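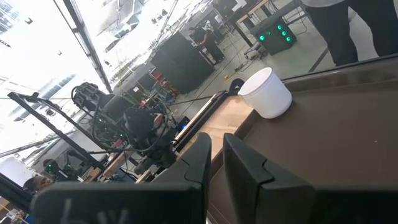 White open-topped tub on a Warport bench top, dark brown surface with tan timber border.

Warport Bench Tops and Open Tubs

Posted 3 February 2018 by Gleice Assunção

The Warport is a flat work surface for assembly, sorting and light packing. It is supplied as a finished top, ready to mount on the customer's own frame or on the Gimel underframe listed at the end of this page. The working face is smooth and dark brown. A slightly raised rim runs along the far edge and stops small parts from rolling off the back. A tan, grained timber strip borders the near side, with a black silver-edged rail fixed outside it.

Surface

The brown finish is a sealed coating cured at the factory. It is intended for dry work and for occasional wiping with a damp cloth and neutral detergent. Do not use acetone, thinners or abrasive pads. Standing water should be removed the same day, particularly where it has collected against the rim. The coating is matched by batch, and a replacement top ordered later may differ slightly in colour from one already installed.

White tubs and trays are normally specified with this top. The contrast makes it easy to see whether a container has been left in place at the end of a shift, and spilled fasteners show up better against brown than against the older grey finish, which was withdrawn last July.

Border and rail

The timber strip is oiled, not varnished. It can be sanded lightly along the grain and re-oiled when it becomes marked. Expect it to darken with handling. Clamps may be used on the strip with a protective pad under the jaw, but should not be closed over the rail.

The rail accepts standard Wendov slide-in fittings: bag hooks, label holders and the short tool clip. Fittings enter from either end and lock with a quarter turn. Maximum load on any single fitting is 22 kg. The rail is not a lifting point and the top must never be carried by it. Two people are required to move a top, one at each end, with hands under the panel.

Rim

The rim is formed as part of the top and cannot be removed or added afterwards. Customers who need to slide long stock off the back should order the plain-edge version. Containers placed near the far edge should sit fully inside the rim. A tub with its base resting partly on the rim is unstable and will tip when filled.

Open tubs

The Cozma tub is a round, white plastic container with slightly tapered sides and a thin rolled lip. It has no lid. The taper allows empty tubs to be nested for storage, and the rolled lip gives a grip for one-handed lifting when the tub is lightly loaded. Full tubs should be supported from underneath.

Tubs are sold in sleeves of 25. They may be washed by hand or in a commercial dishwasher on a cycle no hotter than 40 degrees. Higher temperatures can distort the lip, after which the tubs tend to jam when nested. The plastic is suitable for screws, washers, cable ends and similar dry items. It is not rated for food, solvents or hot parts straight from a machine.

Adhesive labels hold best on the side wall just below the lip. Labels applied to the base wear off quickly on the bench. Printed tubs are available to order, one colour only, with artwork supplied by the customer.

Installation

Fit the top indoors, on a level floor. Concrete is preferred. Where the slab falls toward a drain, use the adjustable feet supplied with the underframe and check the top with a level in both directions before tightening the fixings. Unscrewed tops can shift under side load, so all fixing points must be used. Allow the panel to stand unwrapped in the workshop overnight before it is screwed down.

Keep a clear walkway behind the rim side of the bench wherever the bench is used from both sides. Leads for floor-standing equipment should be routed along the wall or in a covered channel and kept out from under the feet.

Ordering

Order code for the standard rimmed top is 1125. Add P for plain edge. Rail fittings and tubs are ordered separately. Tops are shipped flat and must be inspected on delivery, and damage to the timber border should be noted on the docket before signing.

Related items
Gimel underframe, adjustable feet
Wendov bag hook, slide-in
Wendov label holder
Cozma open tub, white, sleeve
Timber oil, clear

Contact us | Delivery and returns | Copyright Warport | Back to top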